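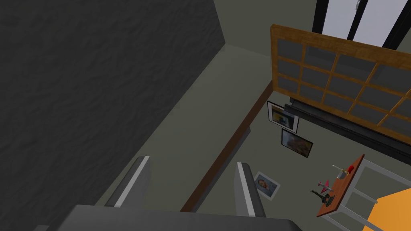 What a result at the sheriff court! For anyone who missed it, the man charged with the bike thefts at Vallura Court has pleaded guilty to all 21 charges, and sentence was put back for reports. I sat in the public gallery for the whole thing (hard bench, well worth it) and came out grinning. The bikes the police got back are going to be shown to owners in the hall store, once we've smartened it up a bit, and I'd love to copy the colours here: that dark charcoal on the wall, rough like stucco, with the greyish-green floor. It would hide every tyre mark going.

On 27th February, Plellmont Watch list wrote:
> Does anyone know what happened in the bike case? My
> daughter's was taken from the rack outside Sotiropoulos
> and we've heard nothing since the first hearing. Also, is
> it still worth getting the frame marked, or is that money
> down the drain?

Very much worth it! The fiscal told the court that 158 bikes and parts were found in 2 lock-ups, and the ones that went home first were the ones with a mark or a frame number written down somewhere. Ring the station with your crime number and ask for the property office, as they won't always ring you. Take a photo of the bike if you have one, even a bad one with half a birthday party in it.

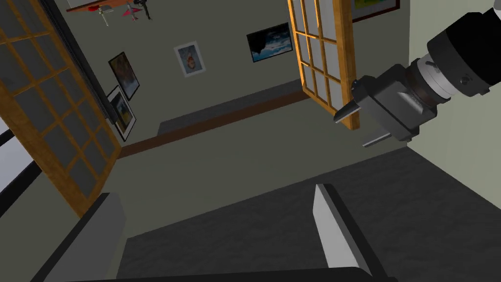 Framed pictures and wooden lattice panels, seen from high up.

On marking: we still have Zovum kits left from the autumn order, up to 100 of them, free to anyone on this list. They take ten minutes and you need a dry frame. I did mine at the kitchen table — and then the pram, and then the lawnmower.

Sentencing is next month, date not fixed yet. It's open to the public and I'd be glad of company, so shout if you want a lift. I'll post the outcome the same evening.

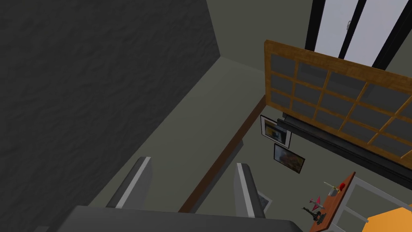 Dark wall to the left, narrow brown trim, gripper at the bottom.

Please trim the old messages when you reply, the digest is getting enormous.

--
Plellmont Watch list
To leave, send a blank message with "leave" as the subject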